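Shared Kitchen: Drying Racks and Dish Bins

The Livon Residence Office reminds all members that the shared kitchen on the second floor follows a revised dishwashing arrangement from Sat 22 February. The arrangement was requested by members at the November house meeting, at which the condition of the sink area was discussed at some length.

Each table now has one wire drying rack and one gray bin lined with a cloth towel. Items waiting to be put in the rack are to be set on the towel. 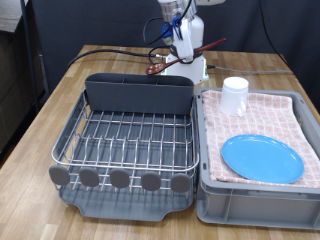
Drying rack and towel-lined bin, with a white mug on the towel.

Plates are to stand upright between the wires. Spoons and other utensils go in the dark gray caddy at the back of the rack, handles down. Members are asked to empty the drip tray into the sink at the end of each evening and to leave the rack clear for the next household. Wooden spoons should be taken home once dry and may not be left in the caddy overnight. 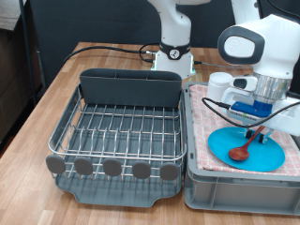 A blue plate and a wooden spoon on the checkered towel, beside the empty rack.

Towels are changed on the first working day of the week. Clean ones are kept in the Frei Room cupboard, and used ones should be returned to the same room. Replacement of the racks and bins is covered by the kitchen fund, which stands at $782.

Questions may be addressed to Mi-kyung Seok at the Residence Office, extension 4000.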